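3.2 Start-up check of the hand-held grippers

The pair is checked before each recording block. Johanna Pfister wrote the first version of the list and we changed the order in April.

1. Wipe the marker cards and look for lifted corners. A bent card cost us 164 frames in the first block.

2. Lay out the cable, connect both units and wait for the green lights. Hold the grippers level, jaws forward, so the markers can be read.
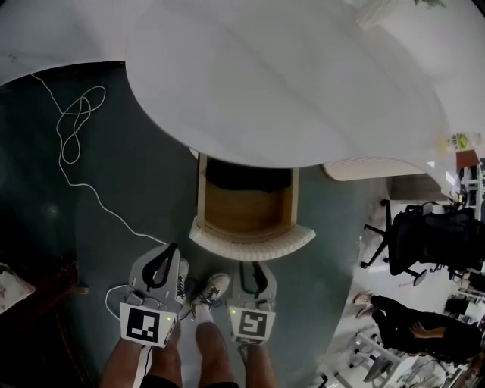
3. Open and close each jaw four times. If a finger sticks, slacken its pivot screw a quarter turn and repeat.

4. Enter the result in the Dubey log with your initials.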